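4.2 Parking posture and the pre-start check

Our draft code of practice began with 40 rules, of which 11 concerned what a robot should do while doing nothing. Reviewers at Predard thought this was too many. Operators thought it was the only part worth reading. People are careful around a machine that is moving; it is the still one they lean on, hang a jacket from, or walk under with a tray.

The rules we kept are short. Before the drives are enabled, the operator names the posture of each arm out loud and a second person agrees or objects. A raised hand is treated as a load, whether or not it holds anything. Covers and bellows are looked at by eye at every start, and linkages in the fingers are kept clear of sleeves, hair and good intentions. Tshabalala's earlier guidance at Brophy allowed the operator to do all this alone, on the theory that one honest person is enough. It may be, but on Mondays we would like two.
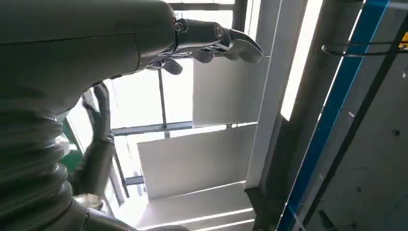 Figure 4. Robotic hand raised with fingers curled, seen from a camera at the wrist or gripper. The ribbed bellows cover is at lower left; daylight comes from the glazing overhead.

Figure 4 also bears on Rule 17, which covers wrist-level views. The rule says that a camera view facing bright glass may not be used as the only evidence that the space around the arm is clear. Daylight washes out detail, and a dark hand against a pale panel is easy to find while whatever stands beyond it may not be. At Pruklow the first version of this rule read "avoid windows," which the architects took personally. The present wording asks for a direct look from the floor as well, and a line in the start log with the initials of whoever did the looking.

Remia adopted the check in October without changes, apart from deleting our footnote on jackets. We have put it back.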